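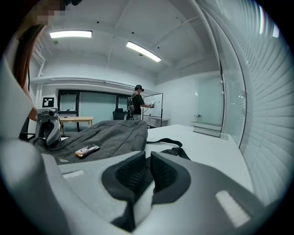
Noodles: where they come from and how they are made

A noodle is a strip or string of dough that is cooked in hot water, soup or oil. People eat noodles in a great many countries. They can be thin as thread or wide as a belt, and they can be served hot or cold, in a bowl or on a plate.

This page tells you what noodles are made of, how they get their shape, and how people in different places like to eat them. There is a list of useful words at the end.

How old are noodles?

Very old. We know that people in China were eating noodles more than 2000 years ago, when writers of the time mentioned them. Nobody wrote down the name of the first person to make one. It may be that people in several places had the same idea at different times, as flour and water are easy to come by and dough is easy to cut up.

Early noodles were made by hand at home or sold at the roadside. Machines for making noodles came much later. Today most of the dried noodles you see in shops have been made in factories, but there are still cooks who make them by hand every day.

What is in a noodle?

Most noodles start with flour and water. The flour can come from different plants.

Wheat noodles are the most common kind. Wheat flour has gluten in it. Gluten is a stretchy protein that holds the dough together, so a wheat noodle can be pulled a long way before it snaps. Ramen, udon and spaghetti are all made from wheat.

Rice noodles are white or see-through and feel smooth. Rice has no gluten, so the dough can't be pulled like wheat dough. The cook makes a runny batter, steams it in a flat sheet and cuts the sheet into ribbons. Another way is to push a thick dough through small holes.

Buckwheat noodles are brownish grey and taste a bit like nuts. In Japan they are called soba. Buckwheat is not a kind of wheat, even though it has the word in its name. It is a relative of rhubarb. Many soba noodles have some wheat flour mixed in as well.

Glass noodles are made from the starch of mung beans, sweet potatoes or other plants. They turn clear when they are cooked.

Some noodles have egg in them too. Egg makes them yellow and gives them more taste.

How do noodles get their shape?

Cutting. The dough is rolled out flat, dusted with flour, folded over and sliced with a knife. When the slices are shaken out they open up into long strips.

Pulling. The cook holds a rope of dough at both ends and stretches it, then folds it in half and stretches it again. Each fold doubles the number of strands. One rope becomes 2, then 4, then 8. After 9 folds there are 512 strands. It takes a lot of practice to do this without breaking them.

Pushing. The dough is pressed through a plate with holes in it. Round holes make round noodles. This is how spaghetti is made.

Shaving. In parts of northern China the cook holds a block of dough over a pot and shaves pieces off it with a blade. The pieces drop straight into the boiling water.

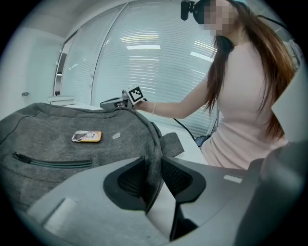 Once they have their shape, noodles can be cooked straight away or dried. Fresh noodles cook quickly but have to be kept cold and eaten within a few days. Dried noodles have lost most of their water, so they keep for months in a cupboard.

Instant noodles are a special sort. They are steamed first and then fried or dried with hot air, so they have already been cooked before you open the packet. Adding hot water makes them soft again. They were first sold in Japan in the 1950s.

Noodles in different places

In Malaysia and Singapore you can order laksa, a spicy noodle soup. Some kinds are creamy with coconut milk, and others are sour and taste of fish.

In Vietnam a soup called pho is often eaten for breakfast. It has flat rice noodles, broth, herbs and slices of beef or chicken. You add lime and chilli yourself.

In Thailand, pad thai is made by frying rice noodles in a wok with egg, bean sprouts and a sweet and sour sauce. Peanuts go on top.

In Korea there is a dish called naengmyeon, which is served in icy broth. Some people cut up the noodles with scissors at the table because they are so chewy.

In Germany and Austria you will find Spätzle, which are short, lumpy egg noodles. They are often eaten with cheese or gravy.

Why do some people slurp?

In Japan it is fine to slurp your noodles. Sucking in air cools them down a little and helps you to smell the soup as you eat. In Britain slurping is usually thought to be rude. Table manners are not the same everywhere, so it is a good idea to look at what other people are doing.

In China long noodles are often eaten on birthdays. They stand for a long life, and you should try not to bite through them before the end is in your mouth.

Something to try

Ask an adult to help you with the boiling water. Cook a few strands of spaghetti and take one out after 3 minutes. Cut it across and look at the end. There should be a pale dot in the middle where the water has not got in yet. Take out another one later and see if the dot has gone.

Useful words

Batter: a runny mixture of flour and liquid
Broth: thin soup made by boiling meat, bones or vegetables
Dough: a thick mixture of flour and liquid
Gluten: the stretchy protein in wheat
Starch: a white powdery food store found in plants
Wok: a deep pan with sloping sides

Written by Kanchan Awasthi for Pondley Young Readers. Checked by Ferdinand Pichler.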